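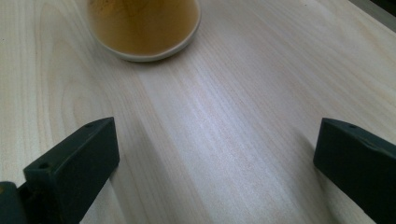
Department of Food and Household Studies, Griltwood College

README for the Griltwood Household Drinks Diary

Release date: 12/08/2022
Contact for the data: Heidrun Koller, Department of Food and Household Studies

Summary

The Griltwood Household Drinks Diary is a set of written records of drinks prepared and consumed at home. It was collected in three districts, Usbridge, Pakau and Karakaya, and contains 1,023 entries from 36 households. Each household kept a paper diary for 20 days in June. The entries were then typed, checked and coded by department staff.

The data set is intended for teaching and for small research projects on daily routine, meal timing and the use of shared rooms. It is released in full, with the exception of the items listed under Material withheld.

Files in this release

diary_entries.csv
One row per drink. 19 columns, described below.

households.csv
One row per household, with district, household size, type of kitchen and the language in which the diary was kept. Joins to the entries file on household_id.

codebook.txt
Full wording of every code, including codes that were offered to households and never used.

diary_form.pdf
The blank form as it was handed out, in the final layout.

corrections.txt
Changes made after the first round of typing, with the entry number and the reason for each change.

Columns in diary_entries.csv

entry_id: unique number for the entry
household_id: household number, matching households.csv
person_code: letter for the person within the household
district: Usbridge, Pakau or Karakaya
day_no: day of the diary period, with 1 as the first day
time_made: time the drink was prepared, 24-hour clock
time_finished: time the drink was finished or put aside
drink_type: coded type (see Drink types)
drink_other: the diarist's own words when the type is OTHER
vessel: cup, mug, glass, bowl or other
volume_ml: volume in milliliters
volume_method: M if measured, E if estimated by the diarist
sugar_tsp: teaspoons of sugar or honey added
milk: Y, N or blank
served: hot, warm, room or cold, as judged by the diarist
room: room in which the drink was consumed
company: alone, with household, or with visitors
left_over: Y if any of the drink was left, otherwise N
note_text: free text, lightly edited

Drink types

Types were fixed before the diaries were handed out. The codes are TEA, HERB, COFFEE, MILK, JUICE, BROTH, WATER, SOFT and OTHER. HERB covers any infusion made without tea leaves, including fruit and flower infusions. Apple juice that has been heated is coded as JUICE and marked hot or warm in the served column. Clear soup taken from a cup is coded as BROTH. Soup eaten with a spoon from a bowl as part of a meal was outside the scope of the study and has been removed where it could be identified.

Households disagreed on how to record a second cup poured from the same pot. The form asked for a new entry each time. In Karakaya several diarists wrote one entry for the whole pot, and these have been left as written, with the word "pot" at the beginning of note_text. Users who compare the number of drinks across districts should deal with these entries first.

Collection

Households were invited through notices in public libraries and at the college's evening classes. Adults in each household signed a consent form before the diary began. Entries for children were written by an adult and are included only when both the adult and the child agreed. Each household received a measuring jug, a pen and a printed diary. No payment was made, and the jug could be kept.

Diarists were asked to write each entry on the same day as the drink. Department staff telephoned each household once during the period to answer questions. No advice on diet was given at any point.

Typing and checking

Every page was typed by one person and compared with the original by another. Spelling in note_text was corrected only where the meaning was clear. Diaries kept in a language other than English were translated before typing, and the translated entries carry a flag in households.csv. The original wording is held by the department and may be consulted by appointment.

Missing values are left blank. A blank in sugar_tsp means that the diarist wrote nothing. It should not be read as zero. Diarists who added no sugar were asked to write 0, and most of them did so.

Known problems

Volumes are uneven in quality. Some households measured their usual cup once and then copied the same figure through the whole diary, still marking it as measured. The figure may describe the size of the cup better than the amount in it.

The time_finished column is the weakest in the file. Many diarists filled it in at the end of the evening, and times on the hour and half hour are far more common than they should be.

WATER is certainly under-recorded. The form did not exclude plain water, but its printed sample page showed only hot drinks, and many diarists took this as a guide.

One Pakau household moved during the diary period. Its room codes refer to two different homes. The change is noted in corrections.txt.

Material withheld

Names, street addresses, telephone numbers and exact ages are not included. Mentions of medicines and of health conditions have been removed from note_text and replaced with the word REMOVED in capital letters. Names of visitors have been replaced with their relationship to the diarist, when this was given.

Suitable and unsuitable uses

The data may be used for coursework, for practice in coding and cleaning, and for describing the routines of the households that took part. The households were not selected at random. The figures should not be used to estimate drinking habits in any district as a whole, or to make statements on nutrition or health.

Users must not try to identify any household or person. Anyone who believes that an entry reveals an identity should report the entry number to the contact named at the top of this file.

Terms and citation

The data set may be copied and shared for non-commercial purposes, provided that this README stays with the files. Changed versions must be given a different name.

Please cite as: Koller, H., Griltwood Household Drinks Diary. Department of Food and Household Studies, Griltwood College.

Corrections should be sent in writing with the entry_id, the column and the proposed value. Accepted corrections are added to corrections.txt at the next release.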